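홈 > 학과 소식 > 캡스톤 결과보고서 > 정보보안

이 사이트는 방문 통계 수집을 위해 쿠키를 사용합니다. 계속 이용하시면 쿠키 사용에 동의하신 것으로 봅니다. [동의] [설정]

소규모 협력기관 간 취약점 신고 접수 절차의 설계와 시험 운영
캡스톤디자인 최종보고서 / 정보보안 트랙

1. 과제 개요

본 과제는 보안 전담 인력이 없는 소규모 기관이 외부에서 들어오는 취약점 신고를 어떻게 받고 처리하는지 조사하고, 여러 기관이 함께 쓸 수 있는 접수 절차를 만들어 시험한 결과를 정리한 것이다. 학기 초에는 침입탐지 규칙을 공유하는 주제로 시작했으나, 협력기관 면담 과정에서 탐지보다 신고 접수가 먼저 막혀 있다는 의견이 반복되어 주제를 바꾸었다. 주제 변경은 3주차에 지도교수 승인을 받았다.

시험 운영에는 물류 소프트웨어 업체 Brellasari와 지역 도서 유통사 Skiddale이 참여했다. 두 곳 모두 자체 웹 서비스를 운영하지만 보안 담당자는 다른 업무와 겸직하고 있다. 접수 시스템은 Varkance라는 이름으로 팀에서 직접 구현했다.

2. 배경

취약점 신고는 보통 발견자가 운영 기관에 직접 연락하는 것으로 시작한다. 규모가 큰 기관은 전용 창구와 공개된 처리 정책을 두고 있어 발견자가 어디로 무엇을 보내야 하는지 알 수 있다. 작은 기관은 대표 메일이나 고객 문의 게시판으로 신고가 들어오는 경우가 많고, 이때 접수자가 내용을 이해하지 못해 일반 민원으로 분류하거나 스팸으로 처리하는 일이 생긴다.

또 하나의 문제는 같은 구성요소를 쓰는 기관이 여럿일 때 발생한다. 한 기관이 신고를 받아 조치하더라도 그 사실이 다른 기관에 전달되지 않는다. 면담한 두 업체도 같은 결제 연동 모듈을 쓰고 있었지만 서로 그 사실을 모르고 있었다.

국내에도 신고를 대신 받아 주는 공적 창구가 있다. 다만 본 과제는 그 창구를 대체하려는 것이 아니고, 기관에 신고가 직접 도착했을 때 내부에서 어떻게 움직여야 하는지를 다룬다. 공적 창구로 넘기는 단계는 절차 안에 선택 항목으로 넣었다.

3. 현황 조사

3.1 조사 방법

웹 서비스를 운영하는 소규모 기관 54곳을 대상으로 공개된 신고 창구가 있는지 확인했다. 확인 항목은 security.txt 파일의 존재 여부, 신고 전용 메일 주소, 처리 정책 문서, 암호화 키 제공 여부이다. 조사는 공개된 페이지를 읽는 방식으로만 진행했으며 대상 서비스에 스캔이나 시험 요청을 보내지 않았다. 조사 계획은 사전에 학과 연구윤리 담당에게 제출했다.

3.2 조사 결과

54곳 가운데 신고 전용 창구를 공개한 곳은 6곳이었다. 나머지는 대표 메일, 전화, 문의 양식 중 하나를 통해야 했다. 전용 창구가 있는 곳도 처리 기한을 적어 둔 경우는 드물었고, 창구 안내 페이지가 개인정보 처리방침 하단에 들어 있어 찾기 어려운 사례도 있었다.

문의 양식은 첨부 파일을 허용하지 않거나 본문 길이를 3000자로 제한하는 경우가 있었다. 재현 절차와 요청·응답 기록을 함께 적으면 이 길이를 쉽게 넘긴다. 신고자가 내용을 줄이면 접수자가 다시 물어야 하고, 그 과정에서 연락이 끊기는 것으로 보인다. 이 부분은 면담에서 들은 내용이며 수치로 확인하지는 못했다.

4. 절차 설계

4.1 접수

신고가 도착하면 접수자는 기술적 판단을 하지 않고 세 가지만 확인한다. 대상 서비스가 자기 기관의 것인지, 연락 가능한 회신처가 있는지, 개인정보나 인증정보가 본문에 그대로 들어 있는지이다. 인증정보가 포함된 경우에는 원문을 별도 보관함으로 옮기고 공유용 사본에서는 해당 값을 가린다. 초기 설계에서는 접수자가 심각도까지 매기도록 했으나, Skiddale의 담당자가 비전문가에게 부담이 크다고 하여 분류 단계로 옮겼다.

4.2 분류

분류 단계에서는 영향 범위와 재현 가능 여부를 기록한다. 점수 체계는 기존 공개 표준을 그대로 쓰지 않고 높음, 보통, 낮음으로 줄였다. 줄인 체계는 정밀도가 떨어지지만 겸직 담당자가 짧은 시간 안에 결정할 수 있다. 판단이 어려우면 '보류'로 두고 다음 근무일 오전 10시까지 재검토한다.

4.3 공유

공유는 참여 기관 사이에서만 이루어진다. 공유 대상은 구성요소 이름, 버전, 임시 조치 방법이며 신고자 정보와 기관 고유의 설정값은 제외한다. 공유 등급은 '기관 내부', '참여 기관', '공개'로 나누고, 등급을 정하지 않은 건은 자동으로 '기관 내부'가 된다. 등급을 올릴 때는 최초 접수 기관의 승인이 필요하다.
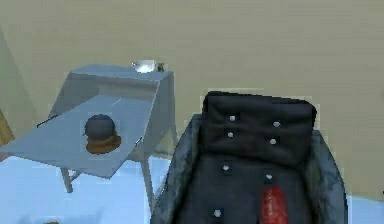
그림 1. 밝은 회색 금속 테이블과 앞쪽으로 기울어진 상판(렌더링)

4.4 회신

신고자에게는 접수 확인, 분류 결과, 조치 완료의 각 시점에 회신한다. 회신 문구는 미리 작성한 서식을 사용한다. 서식에는 법적 조치를 암시하는 표현을 넣지 않았다. 면담 과정에서 한 업체가 과거에 쓰던 회신 서식을 보여 주었는데, 첫 문장이 무단 접근에 대한 경고로 되어 있어 선의의 신고자도 연락을 중단할 가능성이 있었다.

5. 구현

Varkance는 웹 기반 접수 화면과 기관별 저장소, 공유 저장소로 구성된다. 서버는 Python으로 작성했고 데이터베이스는 PostgreSQL을 사용했다. 기관별 저장소는 스키마를 분리하여 한 기관의 계정으로 다른 기관의 원문을 조회할 수 없게 했다. 공유 저장소에는 가림 처리를 마친 사본만 들어간다.

인증은 비밀번호와 일회용 코드를 함께 사용한다. 처음에는 메일로 코드를 보내는 방식이었으나 메일 계정 하나가 침해되면 접수 알림과 인증코드가 동시에 노출되므로 인증 앱 방식으로 변경했다. 변경 작업에 예상보다 시간이 걸려 통계 화면 구현이 뒤로 밀렸다.

가림 처리는 정규식 기반이다. 토큰, 세션 값, 주민등록번호 형식, 전화번호 형식을 찾아 표시하고 담당자가 최종 확인한다. 자동으로 가린 뒤 바로 공유하는 기능은 넣지 않았다. 시험 자료에서 일반 주문번호를 전화번호로 잘못 잡는 경우가 있었고, 반대로 줄바꿈이 들어간 토큰은 놓쳤다. 줄바꿈 문제는 전처리 단계를 추가하여 해결했다.

6. 시험 운영

시험 운영에서는 팀이 작성한 모의 신고 59건을 사용했다. 실제 서비스의 취약점은 사용하지 않았으며, 모의 신고는 공개된 과거 사례를 바탕으로 제품명과 경로를 바꾸어 작성했다. 모의 신고 중에는 내용이 불충분한 건, 중복 건, 취약점이 아닌 건도 섞어 두었다.

두 업체의 담당자는 접수부터 회신까지 전체 절차를 수행했고 팀은 기록만 했다. 접수 단계는 큰 문제 없이 진행되었다. 분류 단계에서는 같은 신고를 두고 두 기관의 판단이 갈리는 경우가 있었다. 한쪽은 로그인한 사용자만 접근 가능하다는 이유로 '낮음'으로 보았고, 다른 쪽은 회원가입이 누구에게나 열려 있으므로 '높음'으로 보았다. 기준 문서에 인증 조건에 대한 설명이 부족했던 것이 원인이어서, 가입이 자유로운 서비스는 비인증 접근과 같게 본다는 항목을 추가했다.

공유 단계에서는 등급을 올리는 승인 요청이 제때 처리되지 않는 일이 있었다. 승인 알림이 접수 알림과 같은 제목으로 발송되어 담당자가 구분하지 못했다. 알림 제목 앞에 단계 이름을 붙이도록 수정했다.

비교를 위해 Nikolovski 방식이라고 이름 붙인 단순 절차도 시험했다. 이 방식은 모든 신고를 공용 메일함 하나로 모으고 참여 기관이 함께 읽는 것이다. 준비가 간단하고 전달이 빨랐으나 원문이 그대로 노출되고 누가 처리 중인지 알기 어려웠다. 이미 신뢰 관계가 있는 기관 사이의 초기 단계에서는 쓸 수 있겠지만 인증정보가 포함된 신고에는 맞지 않는다고 판단했다.

7. 한계

참여 기관이 둘뿐이어서 기관 수가 늘어날 때의 문제는 확인하지 못했다. 특히 승인 절차가 최초 접수 기관에 묶여 있어 해당 기관이 응답하지 않으면 공유가 멈춘다. 대리 승인 규칙을 초안에 넣었다가 책임 소재를 정하지 못해 제외했다.

모의 신고는 팀이 작성했기 때문에 문체와 구성이 실제 신고보다 고르다. 외국어 신고도 포함하지 않았다. 법률 검토는 학교 산학협력단의 일반 상담을 한 차례 받은 것이 전부이며, 기관 간 정보공유 약정서는 초안 상태이다.

8. 향후 계획

7월 중 접수 서식과 분류 기준 문서를 학과 저장소에 공개할 예정이다. Varkance 소스코드는 인증 부분의 점검이 끝난 뒤 공개 여부를 정한다. Brellasari는 접수 서식만 따로 사용해 보기로 했고, Skiddale은 자체 security.txt 파일을 먼저 만들기로 했다. 통계 화면과 대리 승인 규칙은 다음 학기 팀에 인계한다.

분류: 캡스톤디자인 | 정보보안 | 취약점 관리 | 산학협력

댓글 3

보안꿈나무
분류를 세 단계로 줄이면 '보통'에 몰리지 않나요? 건별 분포도 있으면 보고 싶습니다.

go_back_n
저희 팀도 정규식으로 가림 처리를 하다가 줄바꿈 때문에 고생했습니다. base64로 들어온 값은 어떻게 하셨는지 궁금하네요.

졸업생17
4.4 회신 서식은 실무에서도 필요합니다. 서식 공개되면 학과 게시판에도 링크 올려 주세요.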